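## 3.2 What we mean by a fold

I should say up front that I came to this project as a knitter, and that I got talked into writing this section by Si-eun Sung (who did most of the sewing and none of the complaining). So bear with me if it reads a bit more like workshop notes than the rest of the paper.

Our question was simple enough: when people put away knitwear at home, why do some pieces stay folded and others slump open on the shelf? We had 135 garments to work with, most of them borrowed from households in Vilholm, and we sorted them by the way the fabric was built before we ever looked at color, size or what the label said. Smooth jersey went in one pile, ribbing in another, and then there was everything with a bumpy surface, which we ended up calling "nubby" because Maham Jafri used the word once and it stuck!

The nubby pile gave us the most trouble. Jersey will take a crease if you run your hand along it. Ribbing wants to close up like an accordion, and you can use that if you fold with the ribs. A fabric covered in little raised loops has a thickness of its own, though, and it resists the hand in a way I find hard to put into words (I tried, and Hye-jin Seol crossed most of them out). You pinch it and the rows close in on each other. You turn it back on itself and you get a rounded ridge where you'd wanted an edge.

We call that ridge the *roll*, and it's the thing to look for in Figure 4. It is a soft curve with a thin line of shadow tucked along its inner side, where the knit doubles back. Notice as well how the rows of loops bend around the place where the fabric is being pressed. In our notes we called that "drawing in," and we wrote it down separately from the roll, as a fabric can do one without doing much of the other.

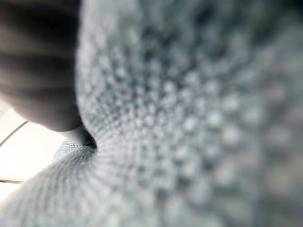

**Figure 4.** Pale gray knit with a raised loop texture, pressed in at one point. The stitches are gathered tightly at the contact and a rounded fold runs up to it from the lower left.

## 3.3 Scoring the roll

Once we'd agreed on what a roll was, we needed a way to say how much of one we had. Lilla Gál suggested a scale with 5 steps, from a flat crease you could almost iron in with a thumb up to a fold so round it holds a pencil. I wanted fewer steps, I lost, and she was right.

Every garment was folded in half lengthwise on a plain tabletop, left alone, and scored by two of us working separately. If our scores were more than one step apart we did the whole thing over. That made for 400 folds in the end, counting the repeats, and I can tell you that my opinion of cardigans has not recovered.

The nubby knits landed mostly in the top half of the scale. I'd expected the heaviest ones to score highest, but weight turned out to matter less to us than how closely the loops sat together. Two thin summer tops with very dense loops rolled up as stubbornly as any winter sweater, while a big, loose throw from the Esgate households lay down nearly flat on the first try. Chae-won Kang thinks yarn twist has a lot to do with it. We didn't record twist, so I'll leave that one to her and to Section 5.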